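3.2 Kitchen layout and where meals are eaten

The second part of the survey dealt with the kitchen itself. Households in Jonondale and Pearce were asked where in the home they ate their evening meal on a normal working day, and whether the sink faced a wall, a window or an open seating area. Layouts with the sink set in a counter and seats on the far side of it are referred to below as open-counter kitchens. 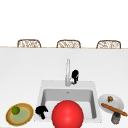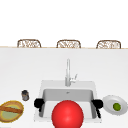 Figure 3. Rendered views of an open-counter kitchen, with a sink in a white counter and three chairs on the far side.

Of the 177 households that returned the first questionnaire, 149 also completed the meal diary and are included in the analysis. The remaining 28 either moved during the study period or filled in fewer than 9 of the 14 diary days. We compared the two groups on household size and age of the main cook and found no clear difference, so no weighting was applied.

The diary asked for four things each evening: who cooked, who was in the room during cooking, where the meal was eaten, and how long people stayed seated after they had finished. The last item gave the most trouble. Several households wrote down the time they cleared the plates instead of the time they got up, and in those cases a member of the team phoned to check. Where the answer was still unclear, the entry was left blank.

Households with open-counter kitchens reported more evenings on which someone sat in the kitchen while another person cooked. This was true in both towns, but the gap was wider in Jonondale, where most of the homes were built later and the kitchens are larger. In Pearce many of the older kitchens were opened up by taking out a wall, and the seating there is often used for other purposes - mail, school bags, a sewing machine in one case. Several respondents in Pearce said they had stopped thinking of the counter as a place to sit at all.

Company during cooking did not carry over to the meal itself. Open-counter households were no more likely than the others to eat together, and those with school-age children were slightly more likely to eat in two sittings. Kongkaew, in his earlier study of apartment blocks in Lideck, found the same pattern and put it down to the ease of serving one person at a time across a counter. Our interviews give some support to this. One mother of three described handing plates over "as they come in the door," and said the dining table was for weekends. A retired couple in Pearce used the counter for breakfast and lunch but carried the evening meal to the living room.

Work schedules explain part of the result. Shift work at the Gurnirar packing plant means that many adults in Jonondale get home after 8 p.m. for part of the month, and diary entries from those weeks show shorter meals in every type of kitchen. When the shift weeks are removed, the difference in sittings between open-counter and closed kitchens becomes smaller but does not disappear.

Two limits should be kept in mind. The diaries were kept in March, when it is still too cold in both towns to eat outdoors, and summer habits may differ. We also recorded the type of kitchen but not the number of seats in it, and a counter with one stool was therefore coded the same way as a counter with four. Section 3.3 looks at storage and shopping trips, using the same 149 households.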